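Six games, three points, and I have never had more fun

2021-06-30

I signed up for the Clarwood over-30s summer league because Kofi Nartey caught me at a weak moment. I hadn't played a proper game of soccer since college. He told me they needed a left back who could run, and I said I could run, and he very kindly didn't ask for proof.

So that's how I ended up on Skumitz Rovers, currently dead last, and I love it. I love it so much that my family has asked me to stop talking about it at dinner, so you get a blog post instead!

Some background for anyone who doesn't follow the lower reaches of Clarwood recreational soccer (shame on you). We play on the Lapointe fields behind the middle school, the ones with the slope. If you attack toward the parking lot in the second half you're going downhill, and every captain in the league knows it. Our captain, Ghada Karam, has lost the coin toss all six times. We've started asking her to call the opposite of whatever she's thinking.

Our one win came in game four, against the Siltesik office team. They have matching warm-up jackets and a guy who brings his own corner flags. We had ten players until the 15-minute mark, when Hussam Azar came jogging across from his car with one cleat on. He scored with his first touch. It came off his shin and the keeper was going the other way, and I don't care, it was the best goal I've ever seen from anyone. They hit the post twice after that and we hung on for a 1–0. You would have thought we'd won the World Cup.
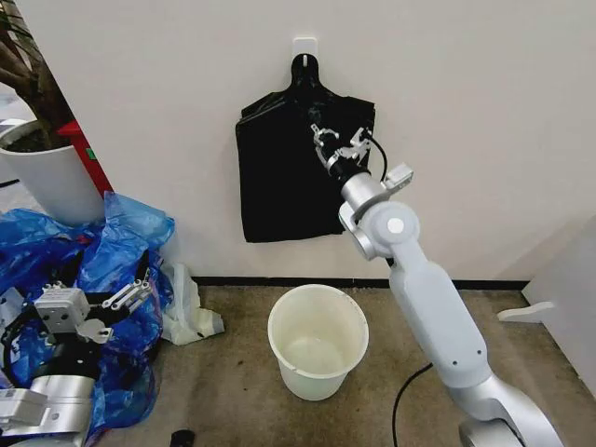 The kit situation deserves its own paragraph. We inherited our shirts from a team that folded, and they're a green that doesn't exist in nature, with numbers that peel a little more in every wash. Kumiko Sakai is in charge of them, and her whole system is a black plastic bag hung up on a hook by its handle, which sounds like nothing until you've been on a team where everyone takes their own shirt home and four people forget it. Clean shirts go in after the wash, the bag goes in her trunk on game day, and everybody gets the number they get. I've been a 3, a 6 and, after some peeling, what used to be an 18.

Now, game six. We lost 4–2 to the league leaders and I came off the field grinning like an idiot. We were ahead! Twice! Raghda Qudah ran their midfield ragged for the first half and scored from a free kick that bent around the wall and dropped just under the bar. I've watched her practice that kick into the chain-link fence all spring – mostly over the fence, if I'm being fair – and when it went in I think I screamed louder than she did. Then our legs went, and they were attacking downhill, and you can guess the rest.

I will say our set-piece defending needs work. Three of their four came from corners. Kofi wants us to mark zones and Hussam wants us to mark players, and at the moment half of us are doing one and half the other, with me standing on the near post hoping the ball goes somewhere else. We're trying zones at the next practice. I've watched some videos and drawn a diagram with arrows, and I'm bringing copies.

My own numbers, since my brother keeps asking: no goals, one assist (a throw-in, it counts), one yellow card for arguing about a throw-in (a different one). I can get through 50 minutes now before my calves start complaining. In the first game I made it to halftime and had to lie down behind the bench.

The season runs into September, so there's plenty of time to climb the table. Second from bottom is only two points ahead of us, and we play them next, on the slope. Ghada has been practicing her coin calls. Come watch if you're in town – bring a chair, and park on the street side or you'll get a ball through your windshield.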